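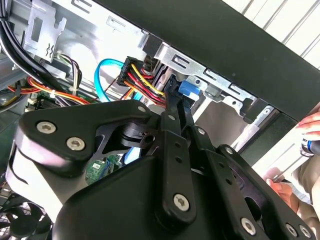
Collecting Demonstrations for Desktop Computer Disassembly
Project report, Skutar group
Submitted October 27, 2022

1. Purpose

The aim of the project was to gather a set of recorded examples from which a learning system can be trained to take parts out of used desktop computers. Training itself is handled by a separate group and is not covered. This report deals with the task list, the recording setup, the labelling rules, the size of the set and the faults we found in it.

Desktop towers were chosen for practical reasons. They are cheap and their layout varies between makers. They also combine rigid parts (cages, rails, brackets) with parts that bend (power wires, data cables). Most public sets we read about cover one or the other.

2. Equipment

The arm is operated by hand through a leader unit, which the operator moves while the arm copies the motion. The gripper has two finger links driven through a linkage. A small camera is fixed at the wrist and looks past the fingers into the case. A second camera stands on a tripod at the end of the bench. Joint positions, gripper opening and both video streams are written to one file per attempt by our logging program, Ruchti.

The wrist camera gives the more useful view once the fingers are inside the case, although the gripper itself takes up much of the picture. At a drive cage, the fingertips and a latch can be seen together with the nearby wire harness. The tripod camera at that point often shows only the outside of the chassis. The reverse holds during the approach.

Towers were supplied by the Trernetmont recycling depot in 11 different case models. All were disconnected from mains power and left standing overnight before use. Hard drives had been wiped or removed by the depot, and blank drives were fitted where a task needed one.

3. Tasks

Four tasks were recorded:

Latch. Press or slide a plastic latch on a drive cage until it releases.
Data cable. Grip a SATA plug at the drive end and pull it clear.
Power plug. Remove a power plug from a drive without pulling on the wires.
Drive. With the latch open and both cables off, draw the drive out along its rail.

Each attempt covers one task only. We considered recording full sequences, but a failure in the first step made the rest of the file useless, and resetting took too long. Full sequences can be put together from single tasks if the start and end states match. We fixed these states in writing before recording began.

4. Procedure

Two people work at the bench. The operator runs the leader unit. The assistant starts the log, steadies the case where needed and resets the parts afterward. Hands may be in view of either camera as long as they don't touch the part being worked on. If they do, the attempt is marked "assisted" and kept in its own folder.

Before each attempt the assistant turns or shifts the case by a small amount and moves any free cables. The instruction was to change the cable position every time. In practice this was skipped during long runs, and the effect is visible in the data (section 6).

An attempt ends when the end state is reached, when the operator calls a stop, or after 30 seconds. No attempt is deleted at the bench. Sorting is done later from the video.

5. Results

The set contains 1,787 attempts after removal of files with missing or damaged video. Every attempt carries a task name, a case model, an outcome (success, failure, assisted) and a free text note. The notes were optional for successes and required for failures.

Latch attempts were the most consistent. The latches are brightly coloured on several models and are easy to find in the wrist view. Data cable attempts varied most in path, as the cable springs back when the plug comes free and can catch on a finger link. Power plugs were the hardest task. The plug is stiff and tends to sit at an angle once it has been partly pulled, and the wire bundle behind it limits where the fingers can go.

Labels were checked by having a second student watch a sample of the files without seeing the first label. The two disagreed on 33 files. Nearly all of these were latch attempts in which the latch moved but it was not clear from the video whether it had released. We added a rule that a latch counts as released only if the assistant can shift the drive by hand after the log has stopped, and the result is then typed into the note.

6. Known problems

Cable positions repeat within long runs. A system trained on these files may learn the position and not the plug. Runs are numbered, so users can split by run when they set aside test data. Splitting by single attempt is not recommended.

Wrist camera focus was set for the fingertips. Parts of the gripper close to the lens are soft, and so is some of the motherboard area. We tried a smaller lens opening but the picture became too dark inside the deeper cases.

The clocks on the two cameras drifted apart over a session. Ruchti now writes a sync mark at the start of every file. Early files have one mark per session only and have been corrected by straight-line fit. They are flagged in the index.

Plastic latches wear. Two cases were taken out of use after their latches began to open with very little force. Attempts from the last run on each are still in the set, with a note.

7. Remaining work

Recording resumes in November with side panels and card brackets, which need a different fingertip. The Graltevach tip, made in the student shop, has a flat edge meant to fit under bent sheet metal. It has been tested on scrap panels only. The index file, the written start and end states and the labelling rules are stored with the data on the department drive.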